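The Tour Song
By Rasha Zoubi
29th January
4 min read

The song was supposed to be finished by the time the van got to Majali. That was the deal. Mpho had written the hook on the back of a parking ticket, hummed it into my phone twice, and then gone to sleep with his mouth open for the whole mountain road, leaving me with a chorus and no verses and a seat belt that wouldn't click.

I play bass. I want that understood. I don't write verses, I've never written a verse, and the one time I tried (our second single, the B-side, please don't look for it) a radio guy in Kulia asked if we'd translated it from something. But we had a slot at the Brallico that night, and the label had told them they'd be hearing a new one, and the label was very excited about telling people things.

So I wrote about the van. I wrote about the heater that only blew on one foot. I got as far as "my left side loves you, my right side's cold" and thought, well, that's terrible, and then I sang it under my breath over Mpho's hook and the hair on my arms stood up.

"What's that?" said Mpho Shezi, from what I'd assumed was a coma.

"Nothing."

"Sing it again."

I sang it again. He sat up, got his hood caught on the coat hook, and sang the harmony with his head tipped sideways because he couldn't get loose. We did it all the way down into town, over and over, until our driver asked very politely if we knew any others.

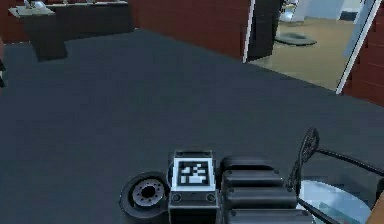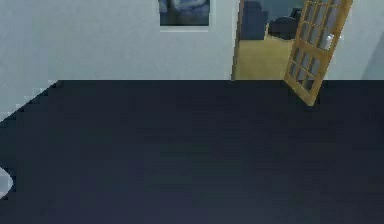
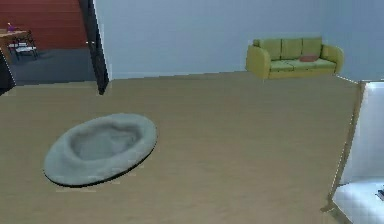
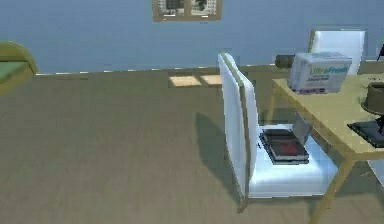
MAJALI, January

The Brallico holds 552 people if you believe the sign by the bar, and that night I believed it. We'd played the town once before, upstairs at a place that sold soup, and most of that crowd had come for the soup. Now there were kids right up against the stage who knew the words to our songs. Knew them better than me! I watched a girl in a yellow jacket sing a whole bridge I'd been mumbling for two years.

We put the new one tenth. Mpho said ten was lucky and I said ten was where we usually ran out of songs, and both of those were true.

Right before it he did the thing where he talks. He's good at it, he could sell you your own shoes. He told them the song was four hours old, that it didn't have a name, and that Rasha had written the verses — and then he stepped back from the microphone. All the way back. He looked at me and held out his hand like a waiter showing me to a table.

We had not discussed this.

I've thought a lot about what I could've done. I could've shaken my head. I could've broken a string on purpose, which takes real effort on a bass. What I did was walk over there with my knees going and start the line, just the line, no drums, longer than I needed to, hoping somebody would cut the power.

Then I sang it. My left side loves you, my right side's cold.

And some guy near the back laughed. It was a nice laugh, a surprised one, and it went through the room, and I laughed too, right into the microphone, and came in late on the second half. Mpho caught the chorus before it hit the floor. By the last time around the girl in the yellow jacket had the harmony, and she wasn't even looking at us, she was singing it to her friend.

I don't remember the rest of the set. I remember the load-out, and Mpho carrying both amps so I'd owe him, and the two of us in the alley eating cold dumplings off the lid of a drum case.

"It needs a name," he said. "Flotlow want it for the record."

"They haven't heard it."

"They've heard about it. You know how they are."

I said we should call it "Heater." He said that was the worst title he'd ever heard, and he was in a band once called Wet Gravel. We argued about it through the rest of the dumplings and most of the way out of town. Then he fell asleep again, and I got out the parking ticket and turned it over to see if there was any room left on the front.

There was a little, down next to the fine. I borrowed the driver's pen.

Contact | © Rasha Zoubi | Back to top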